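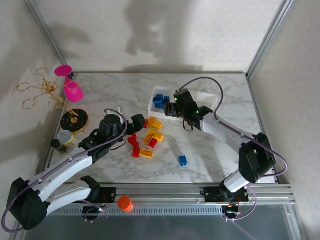

Figure 11. Sorting by color: blue in the tray, red and yellow still to do.

Section 4: Sorting and Putting Away

Your Jandeveck block set left the warehouse sorted by color. It will never be that tidy again, but the steps below will get you close.

Before you start

Clear a table with a smooth, hard top. A marble pattern like the one in Figure 11 is handsome, though pale blocks can be hard to spot on it. Avoid carpet. Carpet keeps what it is given.

You will need:
The white sorting tray
The Pornell storage box with its lid
The three cloth bags from the inside pocket of the box

4.1 Sorting the blocks

1. Set the tray toward the back of the table, long side facing you. Leave the middle of the table free.

2. Tip out a small batch in front of the tray. Do not tip out all 300 pieces at once. We know it makes a wonderful noise.

3. Pick one color and stay with it. The figure shows blue going first. Red is just as good, and arguing over it has been known to use up most of an afternoon.

4. Move every block of that color into the tray, starting at the left end and working right.

5. Look over the tabletop for strays. There is a single blue block out on the marble in Figure 11, well away from the pile in the tray, and your table will have one too.

6. Empty the tray into a cloth bag and pull the cord closed.

7. Repeat with the next color, then tip out a new batch.

Note: Blocks that are stuck together may go into the tray as they are. Pull them apart before bagging. A clump takes up more room than the same blocks loose, and the lid of the Pornell box was measured by an optimist.

CAUTION: Do not separate blocks with your teeth. The marks are permanent, on the blocks at least.

CAUTION: Small parts. Keep away from children under three and from any dog with a history.

4.2 Packing the box

1. Lay the bags flat in the box, heaviest at the bottom.

2. Place the tray on top, open side down. If it rocks, a bag is bunched up underneath.

3. Close the lid and press both ends until they click. One click is half closed, and half closed is open as soon as you reach the stairs.

Note for owners of the Gondal expansion (item 429): the 17 curved pieces do not stack and should go in last, along the sides. They will shift. Let them.

4.3 Missing pieces

Check under the tray first, then the bottom of each bag, then your socks. Single replacement blocks can be ordered from the Cullmont parts desk using the card at the back of this manual. Please state the color. "The small one" describes a good part of our catalog.

For washing instructions, go to Section 5.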